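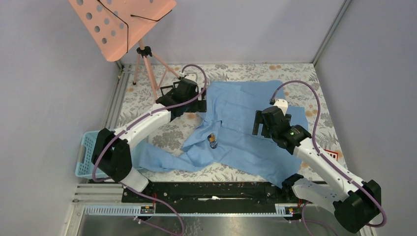 Besimen, 21 June 2025

About Fisent

Fisent is a small company that teaches robot arms to handle cloth. We work with sheets, covers and towels, the soft things that never lie the same way two times. Our customers are laundries and care homes, and the first of them was Hemmin, a laundry service that still sends us its worn bedding for practice.

We wish to use this page also to tell about a fault. Some customers have asked about it, and we prefer that they read it from us.

What went wrong

Last September we had a two-arm station called Esik in a long folding trial. The plan was 2,000 folds without a person touching the cloth. At fold 1,003 the right arm closed on a sheet and did not open again. The left arm had received the message that the sheet was free, so it began its normal pull. The two arms pulled against each other until the sheet tore and one camera cable came out of its plug.

The person on duty pressed the stop button. Both arms stopped, but the right gripper stayed closed, and our colleague put a hand inside to free the cloth while the motors still had power. There was no injury. We count it as a safety event all the same, and we stopped all trials for 4 weeks.

What we found

The cause was in our own software. When the right gripper lost contact with the controller for a short moment, the program kept the last answer it had, and the last answer was "open". We went back through the logs of the same trial and found 326 folds where the contact was lost in this way. In all of them except the last one, the gripper was really open and the mistake stayed hidden. We should have read these logs earlier.

The cable was a second problem. It was tied too short at the elbow, and when the arm stretched far, the plug carried the load.

What we changed

An old answer from a gripper is now treated as no answer, and both arms wait. The pull has a force limit, lower than what a worn sheet can hold. The stop button now cuts the motor power, and the written rule is that no hand goes over the work surface before the power light is off. The camera cables are left in a wide loop, and we check the plugs every morning before the first run.

We repeated the full trial from zero after these changes. The grippers lost contact again several times – this we have not solved completely – but each time both arms waited, as they should. We are still looking for the reason with the maker of the connectors.

How we work today

A large cloth is still the hardest task for us. It bunches, it hides its own corners, and it hangs over the front of the surface where the cameras see it badly. Every fault goes in a report that our customers can ask to read, also when the report is not nice for us. If you have a station from us and you see a gripper that opens late, please stop the work and write to us the same day.

Contact | © 2025 Fisent | Back to top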